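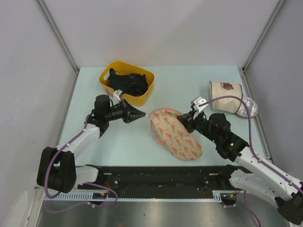 Two arms and one flowery fabric piece at the Tutlow bench, with the basket waiting behind.

Teaching by doing: news from the Tutlow bench

Many of you wrote in after the July issue to ask how the example gathering is coming along, and I'm happy to say it is going along very nicely, if a little slower than we had hoped when we drew up the plan (plans are like that!). As of 08/01/2020 we have 404 saved examples on the shelf, and 129 of those came in since the last newsletter went out.

For those who are new to these pages, the Tutlow project is trying to get a pair of arms to handle soft household things – clothes, pouches, bags, anything that flops. We don't write out the moves. A person guides both arms through the job, the whole run is saved, and later on the learning program goes through all the runs and tries to work out what they have in common. It needs a great many of them, and it needs them to differ from each other, so we shift things on the table between runs and swap items in and out as often as we can stand to.

Fabric has been a real teacher for us. A stiff box sits where you leave it, but a soft piece with a pink trim and tulips all over it will fold, slide or turn around the moment a gripper takes hold of the rim. Our best runs so far have one arm holding an edge up while the other stays close by with its fingers shut, ready to help. It takes patience, and the folks at the controls have plenty of it, bless them.

We did throw out 71 runs this time. Most were cases where the person stopped halfway to think, and the program would gladly learn to stop and think in the very same spot, so out they went. We now ask everyone to practice a new layout a few times before saving anything, and to take a proper break after 30 runs.

Next up is dark clothing, which our friends at Demirtaş have been asking about since spring. Black folds on black cloth are hard to tell apart, even for us. After that the whole set goes over to Kusidcombe for training, and I hope to have first results to share in the next issue. If you would like to come and try a turn at the arms, do drop us a line – we'd love to have you.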